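Brurkwood schools revise exclusion rules

Brurkwood district has rewritten its rules on short exclusions, with effect from January 2018. A head may still send a pupil home for up to 2 days without a hearing. Any longer period now needs written grounds, and parents have 30 days to appeal. The old wording, "conduct likely to alarm", has gone — it had no agreed meaning and was applied differently at Plelleck and Hattori schools.

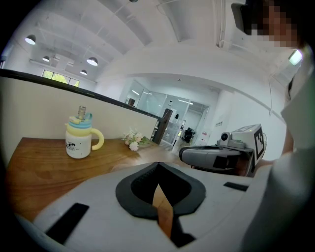
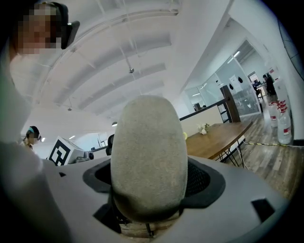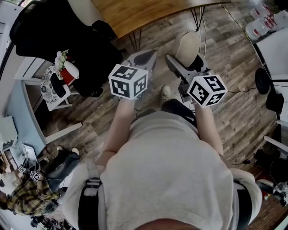

Calls to the police are covered in a separate section. Staff must record who made the call and on what evidence. Markos Manolakis, who drafted the text, expects a first review in May.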